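Data collection and setup

We recorded the demonstrations in August in the ground floor hall at Nekthorpe, over 6 working days. Darius Onu and Maricica Radu did most of the recording, and Cosmin Jitaru checked the files each evening. Nobody drove the arm directly. The person giving the demonstration held the gripper in the hand and did the task as the arm would later have to do it.

The task was to pick up a piece of cloth and put it down folded once. We chose cloth as the earlier group had only used rigid parts, and Veronica Dumitrescu wanted to know if their training settings would carry over.

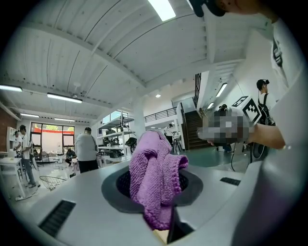
Several people recorded in the hall at the same time, so the background changed from one run to the next. We did not try to stop this. A run was thrown out if tracking was lost for more than 2 seconds, or if the cloth slipped and was picked up again off the floor.

In total we made 839 recordings and kept 600 for training. Most of the rejected ones came from the first mornings, when we were moving our hands too fast. Slower runs tracked better but made the trained arm hesitate before closing, and we come back to this in section 4.

Stojan Radulović wrote the script that cuts each recording at the first and last gripper movement.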